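3.2 Collecting demonstrations by hand and by remote control 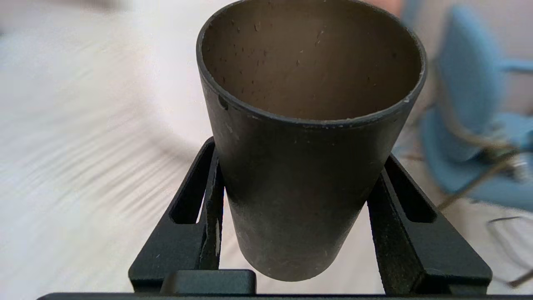
Figure 3. Wrist view with a dark tapered cup held upright between the two fingers.

According to one annotator at the Hasberg site, the hard part of teaching a grasp is deciding when it has finished, and two people marking the same recording will often pick different moments. We took that remark seriously, and it shaped most of what follows.

Each task in the Cotiner set was taught in two ways. In hand-guided sessions the operator held the arm and moved it through the task with the motors slack. In remote sessions the same operator sat at the Whitlock desk and drove the arm with a small hand controller, watching only the wrist view. We gathered 200 hand-guided and 200 remote demonstrations of the cup task, and 887 demonstrations over all tasks. No recording ran longer than 60 seconds.

The wrist view turned out to be a delight to work with. In Figure 3 the rim, the inside of the cup and both fingers are visible together, while the background is smeared by motion blur. An operator can judge how the cup sits between the fingers without looking up, and the learner gets the very same view. We had expected blur to be a nuisance and had planned to drop the worst recordings -- in the end we kept them all, and we are glad we did.

Hand-guided sessions gave smoother paths, particularly on the approach. Remote sessions were slower and full of small corrections, and these were a real gift to the learner. An operator who comes in too far to the left has to back off and try again, so the recording holds both the mistake and the way out of it. Ata, our training code, treats these corrections as ordinary data and gives them no special weight.

Following the annotator's point, we marked the end of a grasp by finger position alone. The fingers must hold the same opening for ten readings in a row before the lift can be labelled. Section 3.3 describes how the labels were checked.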